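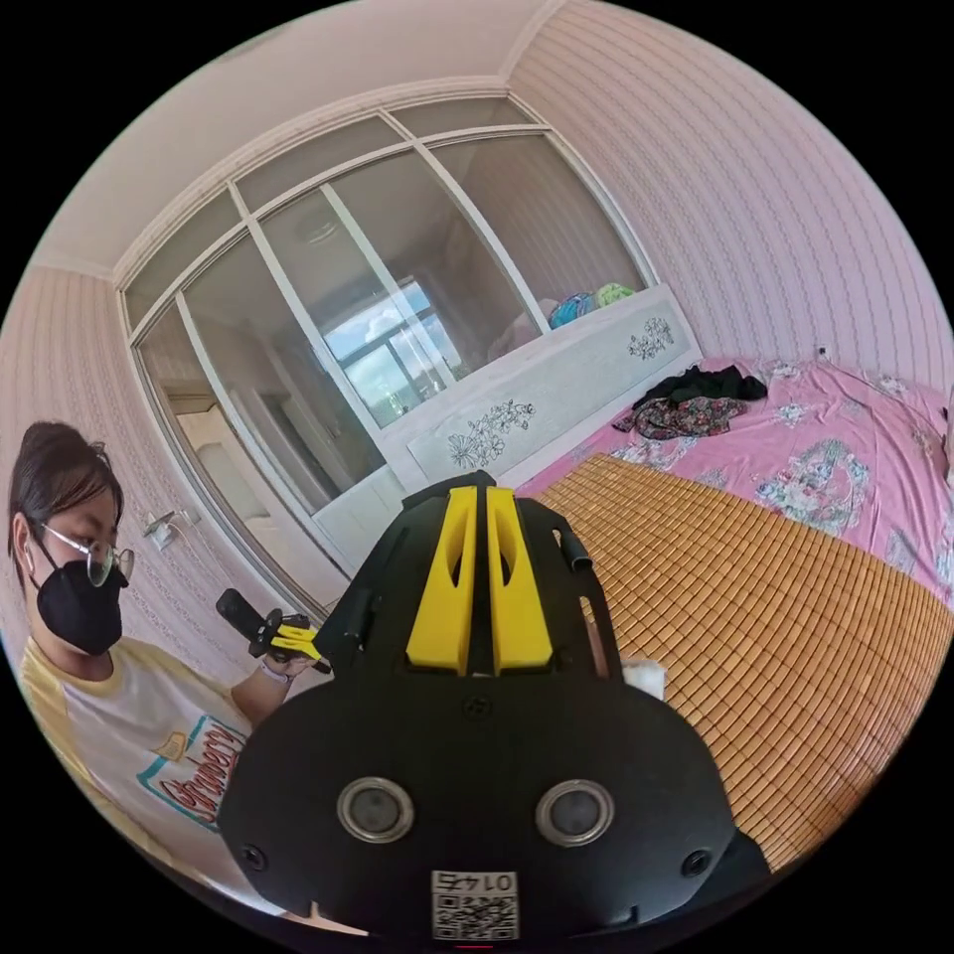

Spare Room FAQ

I've been renting out my spare room in Greststead to short-stay guests for 504 nights now (I keep a notebook, so yes, that's the real number!), and I get the same emails over and over. I put my answers in one place so I can stop typing them at midnight. Last tidied up on 6th February.

Do you need a big place to do this?

No. Mine is a two-bedroom on the twelfth floor, number 1206, and the guest room only just fits a bed, a chair and a rail for hanging clothes. People come to sleep there and then they go out. What they care about is the mattress, the door lock and whether the hot water lasts. I spent way too long picking a rug in my first year and not one guest has ever mentioned it.

Did you have to ask your landlord?

Yes, and in writing. My landlord took ages to answer and then said okay as long as nobody stays more than a month. If your lease says no subletting, please don't try to sneak it past anyone. Ask, and ask again if they forget you.

How do you find guests?

I started on Tikero, which was fine for the first year, and now most people come through friends of old guests. Fotini Ververidis stayed for a week in June and has sent me her cousin, her cousin's boss and a whole string quartet (one at a time, thank goodness). If you're starting from zero, use a listing site and write the listing the way you talk. Say that the elevator is slow. Say that the bakery downstairs starts early. The people who mind will skip you and you'll both be happier.

What about sheets and laundry?

Two full sets per bed, minimum, and three is better if you don't have a dryer. I wash everything the same day a guest leaves, even if I have a gap coming up, otherwise it sits there and I resent it. Plain colors, all the same brand, so any pillowcase goes with any sheet. In hot weather I skip the comforter completely and leave a cotton blanket folded on the chair.

Can guests leave their luggage early or late?

Sure, if I'm home. I ask for a message the night before so I'm not stuck waiting in my slippers. Bags go in the guest room if it's free and in the hall if it isn't — I don't put anything in my own closet anymore, after I locked up a guest's suitcase and went to the movies. 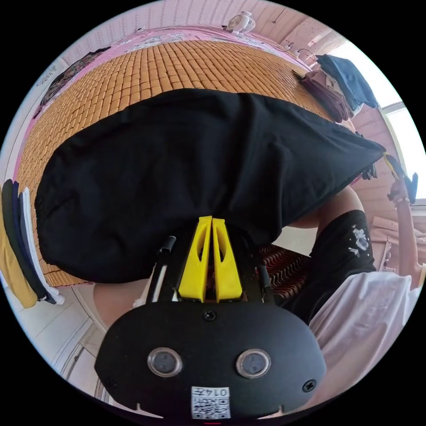
Védís Ketilsson wrote in to ask what happens if a bag gets damaged while I'm the one looking after it, and whether my renter's policy would pay for it. Mine wouldn't. I called and asked, and belongings left by paying guests aren't included at all. So now there's a line in my booking message saying luggage stays at the owner's risk, and I don't charge for it. Call your own insurer though, because they all seem to have a different answer.

How much do you keep as a deposit?

I don't take one for anything under a week. For longer stays I ask for one night's price and send it back the morning they leave. I've kept part of it exactly once, over a lost key.

Is it worth the money?

For me, yes. Last year I cleared a little over what I needed to replace the boiler, with 3000 set aside for taxes in a separate account that I pretend doesn't exist. Some months are dead, and I'd never count on it for rent.

Do you cook for people?

Coffee, bread, butter and jam, and they help themselves. I tried doing eggs. Everyone wants eggs at a different time and I have one good pan.

What do you do about noise?

There's a card by the door asking for quiet after ten. If that doesn't work I knock. I've had to knock twice, and both times they were mortified and brought me chocolate the next day.

Can I ask you something that isn't on the list?

Please do! Leave a comment or email me. I'm slow in June when the room is full, but I do get to everything in the end.

Melina Xenos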